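Cat litter

Cat litter is loose absorbent material placed in a tray so that a cat kept indoors can relieve itself there. Early keepers used sand, ash or soil. Clay granules later became the usual choice. 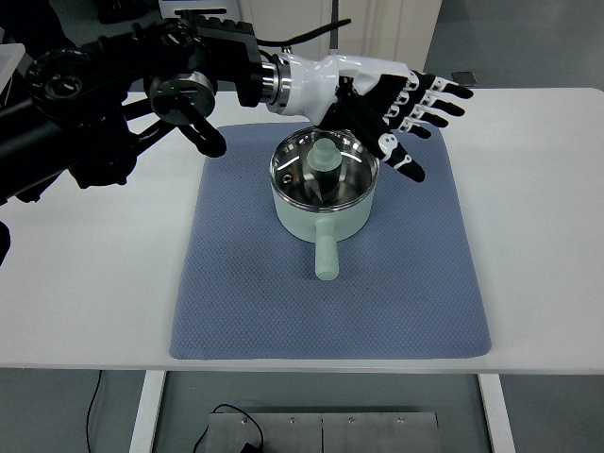 Clumping litters are made with bentonite, a clay that swells and binds when it takes up liquid. The clumps are lifted out with a slotted scoop and the tray is topped up. Wood pellets, paper and maize are also sold.

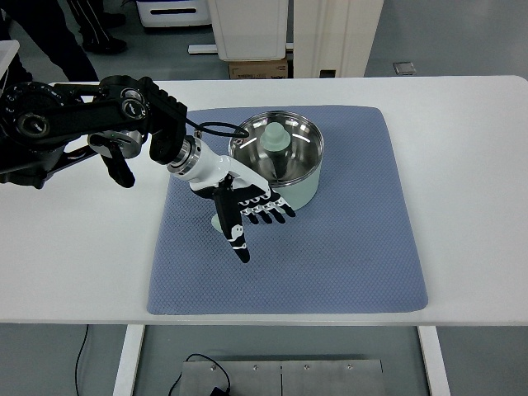
Plosow Department of Companion Animal Studies

Depth varies with the material. The Poltstead guide to indoor cats, revised in November, advises a layer at least 2 inches deep for clumping clay. Pellets may be laid more thinly.
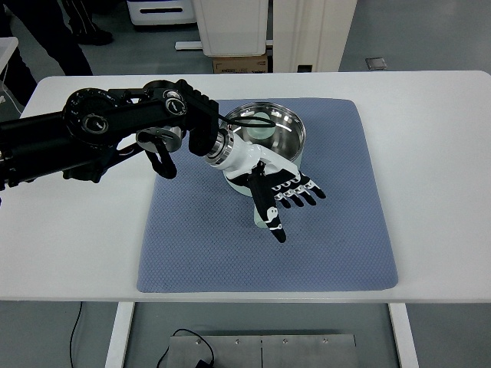
Silica litter consists of porous beads that hold moisture without forming clumps. The Drakis grading scheme, used by some suppliers, sorts litters by grain size and dust; Ayala grades cover plant-based products only. Scented types are refused by some cats.

Used litter should not be flushed, and pregnant women are advised to leave tray cleaning to others on account of toxoplasmosis.
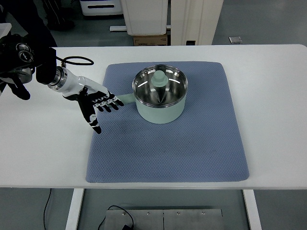 Mint-green saucepan on a blue textured mat.

See also: Litter tray; Bentonite; Indoor cat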